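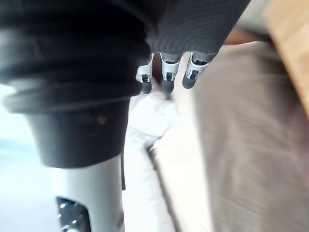 Fingers down, arm moving, as the wrist camera gets it.

I've been using the Jivix wrist camera kit for 11 weeks now to collect demonstrations for our grasping policy, and I like it a lot more than I expected to! We're at 2,639 episodes. The old overhead setup from Druvport never got us anywhere near that, mostly because the arm kept blocking its own view.

Mounting took me 45 minutes, including the cable run (do the cable first, trust me). After that you press the pedal, steer the arm through the task, press again, and the episode lands in a folder with joint angles and video already lined up. That last part used to eat my evenings.

Fast moves do smear. I threw out 191 episodes over it early on, then went back and kept the milder ones, and training didn't seem to mind - the policy needs to know what a quick approach looks like too. If you want crisp video, slow down near the object and turn the exposure down a notch.
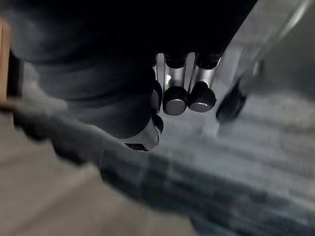 Rods and fingertip pads, with a dark knob just beyond them.

The close-in view is what sold me. You get the pads and whatever is right next to them, so a near miss is easy to label.

My gripes are small. The labeling app, Clelisero, forgets your task names after an update, and the pedal cord is too short for a standing desk. I added an extension and moved on.

Would I buy it again? Yes, and I've already asked for a second one for the other arm.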